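Soap dish leaves a gummy ring on white benchtop. How do I clear it and stop it coming back?

Posted by Plarcombe in Bathroom and Laundry

We have a plain white top in the ensuite, smooth, slight sheen, no pattern to hide anything. It was in the house when we bought it and I don't know what it's made of. A bar of soap lives on it in a plastic dish, and every week or so there is a grey, gummy outline where the dish sits. I wipe it with a damp cloth and it smears, then dries cloudy.

I don't want to use anything gritty because my last bathroom ended up with a dull patch the size of a saucer. A bare bit of white surface:

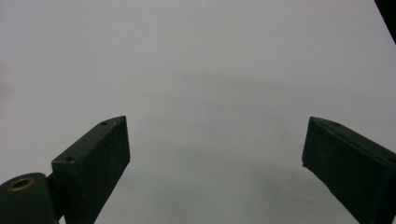
Two things I'd like to know. What takes soap film off without scratching, and is there a better dish? I'd prefer to stay with bar soap. The water here is hard, if that matters.

2 answers

Temalia
Member, 494 posts

Hard water is most of your trouble. The soap reacts with the minerals and leaves scum, and a damp cloth only moves it around.

Start with warm water and a few drops of dish liquid on a microfibre cloth. Leave it wet on the ring for five minutes, wipe, rinse with a clean cloth and dry with a towel. Drying matters more than people think. The cloudiness you describe sounds like residue left behind.

If that isn't enough, find out what the top is before you try vinegar. It's fine on most laminates if you rinse it off quickly, but it will etch marble and some other stone. No cream cleanser and no green scourer on any of them.

As for the dish, get one with a raised grid so the bar isn't sitting in its own puddle. A light green plastic one of that type, on a white surface:
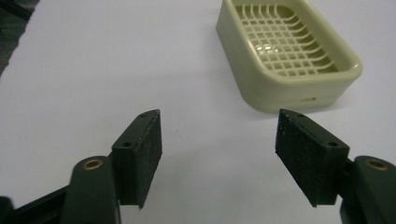 What to check before you buy
Look for a grid that sits well up off the base. If there's a small opening low in the wall, water can get out through it, so face that side toward the basin or stand the dish on the edge of the sink. Otherwise you've moved the puddle from inside the dish to underneath it.

Rinse the dish every Monday or whatever day you do the bathroom. Scum builds up in the corners of the little squares and an old toothbrush gets it out. Mix 80 mL of white vinegar into 350 mL of warm water, soak the dish in the sink for half an hour, then rinse. That's for the dish only, keep it off the benchtop until you know what you've got.

Allilport
New member

I just put a folded face washer under mine and chuck it in the wash with the towels. Looks a bit daggy but no ring. Liquid soap would fix it too but you said no.

Reply from Plarcombe

Thanks both. The dish liquid got nearly all of it, and drying it properly fixed the cloudy look. I'll hold off on the vinegar until I find out what the top is. Will look for a dish with a grid on the weekend.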